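Artificial Fruit and Display Bowls: Frequently Asked Questions

Last updated: Sat 13 July

These are the questions we get most often at Waltness about decorative fruit and the bowls people put it in. If yours isn't covered, ask at the counter in our Jaltlow store.

How many pieces do I need to fill a bowl?

It depends on the width of the bowl and whether you want it full. Single fruits can be spread out in a small bowl, and you can start with 2 or 3 and add more later. A bunch of grapes takes the place of several single pieces.
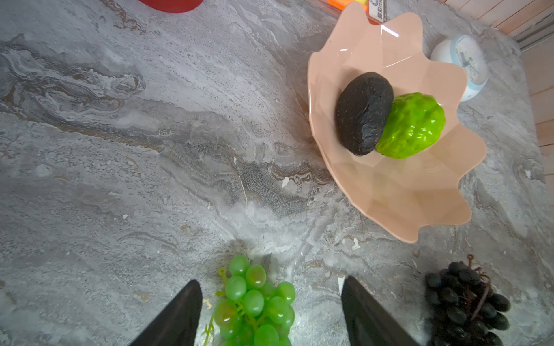

Scalloped bowl with a dark oval fruit and a green one.

Should the bowl match the counter?

It doesn't have to. On a busy surface such as marble-patterned stone or laminate, a bowl in one plain color is easier to see. Patterned bowls do better on a plain table.

Which fruits go together?

Mix light and dark, and mix sizes. If everything is yellow and orange, the bowl looks like one lump from across the room. Put the largest item in first, then fit the others next to it. A lemon beside an avocado is a common pairing, and the bumpy green custard apple goes with almost anything.

How do I arrange grapes?

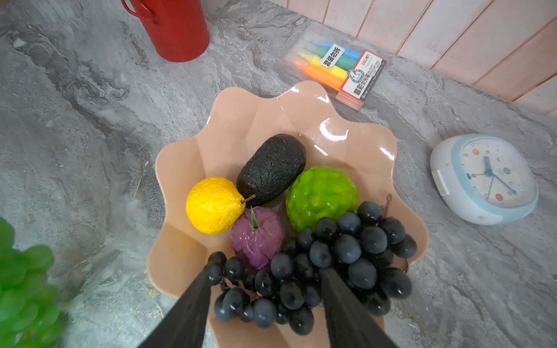 Artificial grapes are sold as a bunch on a vine stem, and the berries will turn a little if you twist them gently. Try the bunch at the front of the bowl before you try it on top, where it tends to slide off. Dark grapes can fill the lower half of a flower-shaped bowl, with the yellow, green and purple fruit grouped behind them. Leave the stem showing near the rim. To move the bunch, hold it from both sides and lift it whole. Don't pull on single berries.

How do I clean them?

Dust with a dry paintbrush once a month. For sticky spots, use a damp cloth with a drop of dish soap and let the fruit air dry. Do not put it in the dishwasher. Wrinkled and bumpy skins hold more dust than smooth ones, so go over them twice.

Will the colors fade?

They can in direct sun. Keep the bowl at least 4 feet from a south-facing window, or turn the pieces now and then.

Can I use the bowl for real fruit?

Check the label on your bowl. Bowls in our Trivlow line are for display only. The Ezzat bowls can be used for food and should be washed by hand.

Can I return pieces I don't use?

Yes, with the receipt and the tags still on. Orders over $75 can be returned by mail at no charge.

Related

Storing Seasonal Table Decorations
Choosing a Centerpiece for a Small Kitchen
Caring for Plastic Serveware
Artificial Flowers: Frequently Asked Questions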